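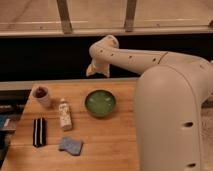
Hilholm Water Co-operative: Tank Water and Filtration FAQ

Which properties does this page apply to?
Any house in the Hilholm supply area that draws its kitchen water from a rainwater tank, with or without a mains top-up valve. Bore connections are covered on a separate sheet.

How often should the sediment cartridge be changed?
Every 8 months for a 20-micron cartridge in a standard housing. Change it sooner if flow at the kitchen tap drops noticeably or the cartridge has turned dark brown through its full depth. Surface colour alone is normal after the first rain.

Can cartridges be washed and reused?
Pleated cartridges can be hosed off once. Spun and carbon cartridges can't be reused.

In what order do the stages go?
Sediment, then carbon, then UV. A UV lamp placed ahead of the sediment stage will not treat cloudy water properly, and the quartz sleeve fouls within weeks.

Do I need a first-flush diverter?
Yes, on every downpipe that feeds the tank. Size it to the roof area served by that downpipe. The drip outlet must be left open; a closed outlet means the chamber stays full and the next rain bypasses it. 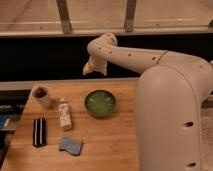 The diverter screen should be cleared at the start of each season and again after any dust storm. Unscrew the end cap slowly, as a full chamber holds a fair weight of water.

My water smells of rotten eggs. What is the cause?
Usually sludge on the tank floor with little oxygen reaching it. Book a desludge. Chlorine dosing will mask the odour for a few days and it will return.

How much sludge is too much?
Anything over 33 millimetres at the outlet end. Measure with a clean dipstick through the inspection hatch, and do not enter the tank.

Which replacement parts do you stock?
Sureteo and Asico cartridges in both common lengths, and O-rings for the older Hennessy housings. Hennessy lamps are ordered in and take longer. Silvan Hauser at the depot counter can match a housing from its lid number.

When are water samples accepted?
Wednesday until noon. Use the sterile bottle supplied, keep it chilled and bring it in the same day. Roos Hermans sends results by email; paper copies are available on request.

Is the test free?
The first test each year is included in membership. Further tests are $61 each.

Contact the depot | Copyright Hilholm Water Co-operative | Back to top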